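Lesezeit: 5 Minuten

Drucken | Per E-Mail versenden

Der Scheck ist immer zu groß

Ein Zwischenruf von Laine Tamošiūnaitė

5. Mai 2018

Wer in der Ausbildung arbeitet, bekommt mit der Zeit ein Verhältnis zu Pappe. Ich meine die großen weißen Tafeln, auf denen in Druckbuchstaben ein Betrag steht und hinter denen sich vier Herren und eine Dame so aufstellen, dass die Nullen frei bleiben. Einlösen kann man sie nicht. In unserem Lagerraum stehen noch drei davon hinter den Kabeltrommeln, und jeder neue Jahrgang fragt, ob die etwas wert sind.

Neulich war es wieder so weit. Die Firma Nalix, Großhandel für Haustechnik, hat unserer Berufsschule eine komplette Übungswand für die Installateurklassen geschenkt: Pumpengruppe, Verteiler, Regelung, alles vom Hersteller Caputo, alles nagelneu. Es gab belegte Brötchen. Es gab eine Rede, in der das Wort Zukunft so oft vorkam, dass ein Lehrling in der letzten Reihe anfing, bei jeder Nennung leise zu nicken. Dann wurde das Band durchgeschnitten, mit einer Schere, die erst beim dritten Versuch wollte.

Ich bin dankbar, das möchte ich festhalten, bevor die Briefe kommen. Die Wand ist gut. Wer an ihr gelernt hat, einen Heizkreis abzugleichen, wird im Leben eines fremden Einfamilienhauses weniger Schaden anrichten. Trotzdem fuhr ich an dem Abend mit einem Gefühl nach Hause, das ich vom Geburtstag eines reichen Onkels kenne: Man hat etwas Schönes bekommen und weiß nicht, wo man es anschließen soll.

Das ist leider wörtlich gemeint. Der Werkraum, in dem die Wand steht, hat einen Wasseranschluss aus einer Zeit, in der man Werkräume für Laubsägearbeiten baute. Im Dezember hatte die Schule beantragt, die Leitung zu erneuern. Kostenpunkt: 1.648 Euro. Der Antrag liegt beim Schulträger, wo er, wie man mir am Telefon sagte, »im Umlauf« ist. Ich stelle mir diesen Umlauf als eine Art Heizkreis ohne Pumpe vor. Bis er in Gang kommt, üben die Klassen an der trockenen Anlage, drehen Ventile auf und zu und stellen sich das Wasser vor.

Und hier beginnt mein Ärger, der mit Nalix wenig zu tun hat. Für eine Leitung in der Wand findet sich kein Spender. Es kann sich auch keiner finden, denn wo sollte das Schild hin? »Dieses Rohr wurde ermöglicht durch« – das liest ja keiner, da ist Putz drüber. Gespendet wird, was glänzt und hüfthoch ist oder höher. Für Verbrauchsmaterial, Dichtungen, Lötzinn, einen zweiten Satz Zangen und eine halbe Stelle für jemanden, der den Kram wartet, gibt es keine Brötchen.

Unsere Elektroklassen haben es übrigens auch nicht leichter. Vor zwei Jahren kam ein Messkoffer samt Software namens Misosix ins Haus, ebenfalls eine Gabe, ebenfalls mit Foto in der Lokalzeitung. Die Lizenz lief zwölf Monate. Danach kostete sie, und zwar pro Arbeitsplatz, und wir haben 40 Arbeitsplätze. Der Koffer liegt seither im Schrank und ist ein sehr guter Koffer. Ein Kollege benutzt ihn für seine Pausenbrote, was ich hier nur erwähne, weil er in diesem Sommer pensioniert wird.

Man kann einwenden, und mein Mann tut es regelmäßig beim Abendessen, dass geschenkt eben geschenkt sei und der Gaul sein Maul gern zulassen dürfe. Ein Großhändler sei kein Ministerium. Das stimmt. Gerade deshalb finde ich es seltsam, dass wir uns angewöhnt haben, ihn wie eines zu behandeln. Wenn in einer Stadt 147 junge Leute ein Bauhandwerk lernen, dann ist die Frage, woran sie üben, eine öffentliche. Sie sollte nicht davon abhängen, ob ein Filialleiter gerade ein neues Lager eröffnet und dafür etwas Freundliches in der Zeitung braucht.

Zumal die Freundlichkeit ihre Richtung hat. Wer drei Jahre lang an Reglern von Caputo gelernt hat, wird seinen Kunden später Regler von Caputo einbauen. Er weiß, in welchem Menü sich die Sommerzeit versteckt. Ich halte das nicht für eine Verschwörung, ich halte es für ordentliches Kaufmannshandwerk, und ich würde es an deren Stelle genauso machen. Nur würde ich es dann nicht Großzügigkeit nennen, oder wenigstens nicht fünfmal in einer Rede.

Was also wäre zu tun? Im Nachbarort, am Lehrbauhof Brudthorpe, hat man vor einiger Zeit eine Regel eingeführt, die mir gefällt. Wer dort ein Gerät stiftet, zahlt einen kleinen Anteil obendrauf in einen Topf für Anschluss, Wartung und Ersatzteile. Der Topf hat keinen Namen und bekommt kein Foto. Anfangs sind zwei Firmen abgesprungen, gekränkt, wie man hört. Die übrigen zahlen, und bei meinem Besuch lief in Brudthorpe aus jedem Hahn, aus dem Wasser laufen sollte, auch welches. Aus einem weiteren lief es ebenfalls, aber dafür war schon ein Lehrling mit Eimer und Zange da, und ich habe selten jemanden so zufrieden arbeiten sehen.

Unser Schulleiter findet die Idee »prüfenswert«. Das ist in seiner Sprache die Stufe zwischen »interessant« und »im Umlauf«. Er fürchtet, die Spender zu verschrecken, und ich verstehe ihn ja. Er muss jedes Jahr mit einem Etat auskommen, der offenbar von jemandem berechnet wird, der seine Glühbirnen wechseln lässt. Da sagt man zu keiner Übungswand Nein, auch wenn man dafür erst einmal die Tür aushängen muss. (Die Tür lehnt noch im Flur. Wer sie wieder einhängt, ist eine Frage der Zuständigkeit, und in einem Haus voller Handwerker ist das die schwierigste aller Fragen.)

Ich mache bis dahin einen Vorschlag zur Güte. Bei der nächsten Übergabe lassen wir die Papptafel weg und nehmen den Betrag, den sie beim Drucker kostet, für Dichtungen. Die Herren dürfen sich trotzdem aufstellen. Sie können ja jeder eine hochhalten, es gibt sie in verschiedenen Größen, und für den Filialleiter suchen wir die größte heraus.

Artikel drucken | Artikel per E-Mail empfehlen

Kontakt | © 2018 Alle Rechte vorbehalten | Nach oben
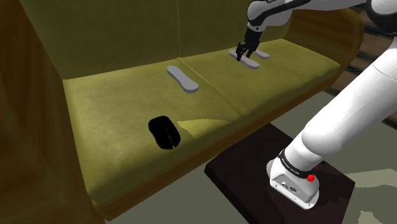 Olivgrünes Sofa und weißer Roboterarm, Computersimulation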